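**Mestberg needle files, black-and-yellow handle**
Bench equipment list, Jonside Technical Workshops. Entry revised Thursday, April 5, 2018.
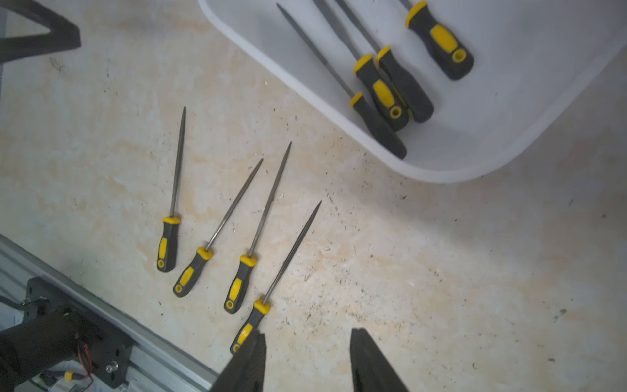 ## General

The Mestberg needle file is the standard hand file for fine work at Jonside. It has a slender steel blade and a two-tone rubberized handle with a hanging hole at the butt end. The handle is of one design across the range, and users should therefore select a file by its blade profile.

Item number 983 covers the mixed set. Single replacement files are ordered under item number 3000.

## Use

- Needle files are intended for deburring, for opening small holes and slots, and for finishing inside corners. Heavy stock removal should be done with a bench file.
- Apply pressure on the forward stroke only, and lift the file on the return.
- Do not use the blade as a lever or a punch. The steel is hard and will snap.
- Files used on aluminum must be chalked first and brushed afterward.

## Storage and return

Loose files are to be kept in a tray between jobs, laid side by side with the handles pointing the same way. They may also be hung by the handle on the pegs in the Ichikawa room. Files must not be thrown together in a drawer -- the teeth dull quickly when blades rub against each other.

Brush out filings and wipe down the bench before returning the tray.

## Ordering

Requests go to Shinji Onishi in the tool store. Worn files are exchanged one for one. Orders for more than 4 replacements in a term need the signature of Genji Katayama. The next stock count is in January.

See also: Plomari file card, item number 55.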